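Work and Automation, Unit 4 handout
Who clears the table?

OK, picking up where we ran out of time. You'd all read the Clurketti packet and half of you wanted to talk about layoffs right away, which is fair, but I want to start smaller than that. Start with a job somebody does forty times a shift without thinking of it as a job.

I spent a chunk of my twenties clearing tables in a staff canteen at a company called Zondana (145 seats, one dish window, terrible radio). On paper my work was "clear and wipe." In practice I was deciding things all day long. Is that cup finished? Is that napkin trash, or did someone wrap a ring in it? Does the guy by the window want to be left alone? None of that was in the job description, and I bet it isn't in yours either.

So when people say "we'll automate clearing," ask them which part! Picking up is one task. Sorting is another. Knowing when to leave a thing alone is a third, and it's the one that tends to get handed back to a person.

Look at how little is on the table in the picture, and then try writing out the instructions.

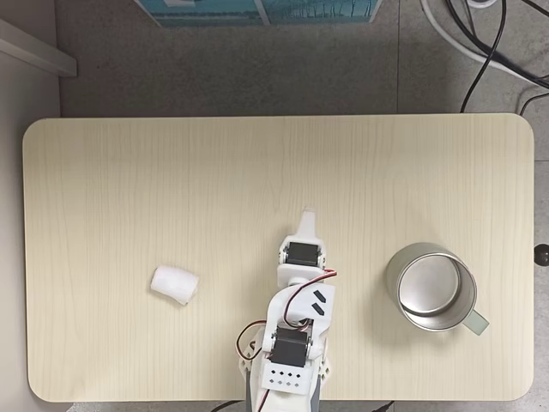
Fig. 1. Small arm at a tabletop, with a steel mug and a soft white roll.

The mug is stiff and shiny and has a handle sticking out to one side. The roll is soft (cloth, tissue, cotton, take your pick) and a bit frayed at one end. A grip that suits one may be all wrong for the other. And the harder question has nothing to do with grip: where does each one go? Dish rack, laundry, trash, back to its owner? Somebody has to say so, and that somebody is usually the person who used to do the clearing.

Which brings me to Thabiso Buthelezi and the Mthembu case in your reading. Thabiso was a canteen attendant there for years, and after the clearing stations went in his title changed to "station lead." Same hourly rate for the first stretch, by the way. Read his interview closely. In one month he logged 481 stops where a person had to step in, and he's pretty funny about it, but he also says he walks less, talks to customers less, and gets home with a different kind of tired. His back is better. He misses the regulars. Please don't flatten that into good or bad when you write it up.

Compare the Biten site, where managers counted 1,235 items cleared in a week and put that number on the wall by the time clock. No one counted the stops. I have opinions about this and you'll hear them in section!

Some terms to have ready:

Task vs. job: a job is a bundle of tasks, and machines come for the tasks one at a time.
Exception handling: whatever the machine passes to a person.
Tacit knowledge: what you know how to do but would struggle to write down.
Deskilling / reskilling: people argue about these two constantly, sometimes over the very same workplace.

For section, pick one thing you do at work with your hands and write the steps for a stranger who has never seen the place. One page, typed or handwritten, I don't mind which. Then swap with a partner and mark every spot where you'd have to stop and ask somebody. Bring both copies, and finish the Mthembu interview if you haven't yet.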